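Comparing finger pads on a hand-held gripper

These steps are for checking one set of finger pads against another before you commit to a long recording session. You need the gripper, two or more pad materials cut to the same size, a few test objects and a flat table. Set aside an afternoon the first time. After that it goes faster.

What to compare

We tested three pads on the same linkage gripper: soft black foam, a firmer closed-cell foam from Ceston, and a thin silicone sheet. Kelly Parsons cut them all from one template so the contact area stayed the same. If your pads differ in size you are testing two things at once and the numbers won't tell you much.

Before you start

1. Wipe the finger tips with alcohol and let them dry.
2. Glue the pads on and leave them overnight under a light clamp. Contact cement held better for us than double-sided tape.
3. Check that the tips meet evenly when you squeeze the trigger. If one leans, loosen the screws, square it up and tighten again.
4. Set the camera exposure by hand and lock it. Auto exposure drifts on a white table, and then you can't compare clips from different pads.

Running the test

Pick one object with smooth walls, one soft object and one heavy one. Glass is the hard case. Do the same pick, lift and place each time, and have the same person do it. Consuelo Cervantes did all of ours, 374 picks per pad in the first round.

Write down slips as they happen. A slip is any movement of the object in the fingers after it leaves the table - a full drop goes in its own column. Don't try to recover slips from the video later. Small ones are easy to miss.

Stop every fifty picks and look at both pads with the gripper open. Check the inner faces and the top corners, where the edges catch on lids and rims. Take a still through the gripper camera with the fingers apart and keep it with the log.

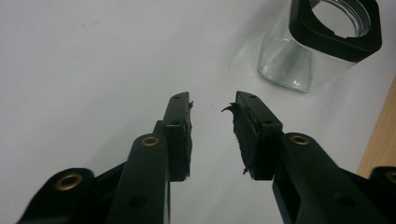 Change a pad when foam starts to lift from the tip or hang into the gap. Change both sides together, even if one still looks usable, or the grip will pull to one side. Scrape off the old glue with a plastic blade and go back to step 1.

Reading the results

Plot slips against pick count for each pad. An average over the whole run hides wear. Our soft foam had the fewest slips early on and the most by the end. The silicone started worse on the heavy object and barely changed. We used silicone for the September recordings, 2,490 picks in all, and kept soft foam for short jobs with light parts.

Gumaro Cuautle has the cutting template if you need a copy.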